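Why does my flower-sorting policy do fine with 10 demos and get worse at 200?

I'm training a two-arm setup on fake flowers, following the Pundale recipe. Clean demos, same start pose every time, and it still freezes when stems overlap!

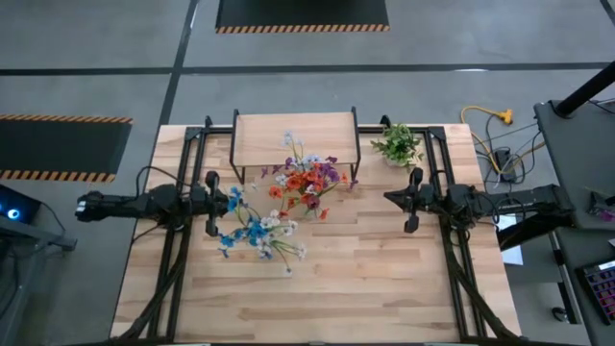 Both arms at the table, blue and white bunch by the left gripper

My success rate drops as I add data. Is that normal?

2 answers

Check whether your 200 all start alike. Mine did (Mudley arms, similar task) and mixing up the layouts fixed most of it. Single stems, bunches, a little cube thrown in.

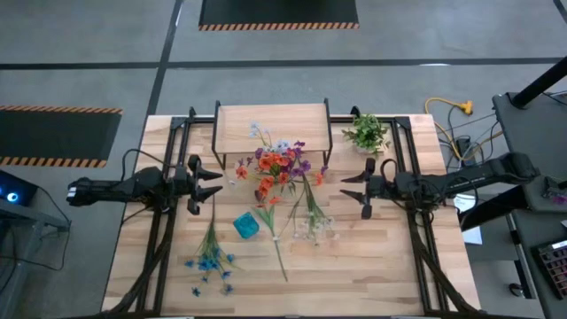 I'd also shorten the action chunks before you collect any more. Lis has a setting for it.

Same problem here, following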